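26th August
By Thulani Du Plessis

Bheki Joubert has spent most of the year moving robot arms with his own hands. He runs the demonstration work at Presico, a small automation firm that sets up arms for manufacturers who make too many different things to justify programming each one from scratch. His group records a person doing a job through the robot, over and over, and trains a controller on the recordings.

We met in the workshop after lunch. He had been teleoperating since early morning and wanted to sit somewhere with a back on the chair.

Joubert came to the work from maintenance. He had 14 years on packaging lines before he joined Presico in January, and he says the old job is more use to him than any course he has taken since. "I know what a part feels like when it's going in crooked. You want whoever is giving the demonstrations to know that already. You can teach them the controls in an afternoon."

There are two ways of showing the arm a task at Presico. In the first, the operator takes hold of the arm and guides it through the movement while the motors compensate for its weight. In the second, the operator sits at a bench a few metres away with a smaller leader arm, and the big one follows. The group calls the leader arm Lelis, after the name on the project folder, and the training software is called Vunell.

Joubert prefers the leader arm for anything with a tight fit. "When you're hanging on to the robot itself, your body's in the way. You lean on it without noticing and the arm records the lean. Sitting down, you're only giving it what your wrist is doing."

The drawback is feel. The Lelis passes back a little resistance when the gripper touches something, but he describes it as being like working in winter gloves. New operators tend to push too hard for the first few days. He lets them, and then has them play back their own recordings and mark the spots where they pushed.

A session runs for two hours at most. He used to allow longer and found the late recordings were poor. "You get lazy with the approach. You come in from the same side every time. Then the controller has only ever seen that side, and you move the part a couple of centimetres and it's lost."

So operators are told to vary things. They start the arm from a different place, turn the part a bit, and sometimes come in badly on purpose and then correct it. Joubert considers the corrections the most valuable part of any recording. A set made up only of clean runs, he says, gives you a robot that has no idea what to do once it is slightly off.

The practice tasks are simple ones. One uses a red cube and a square recess with a black border, set in a white board. He gives it to every new operator before they go near a customer's parts.

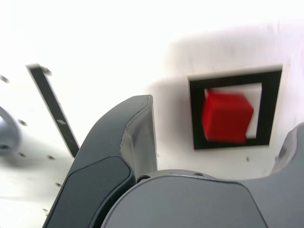

How many demonstrations does a simple placing task need before the arm can try it alone?

"We'd usually try it after 22 good ones, for something that simple. It won't be reliable at that point, but you'll see where it's weak, and you record more of those bits."

The first customer job was for Sarıgül, a maker of valve fittings, which wanted seals set into housings in 6 sizes. Joubert thought the largest would be easiest. It was the worst of the lot, as the seal sagged between the fingers and every operator had a different habit for dealing with it. In the end he threw out the mixed recordings and had one person redo the set.

He is still not sure that was the right call. "It got the job working. But now it does it her way, and if the seals change supplier we might be back where we started."

He keeps four operators on the roster and would like more. Pay is one difficulty, and the other is that people picture the job as something like a video game and are bored by the second week. Those who stay, in his experience, are the ones who like repetitive handwork anyway. One of them knits.

Next on his list is a colour-coded wiring job, which he expects to do entirely from the leader arm. He had another session booked at three and went to reset the board.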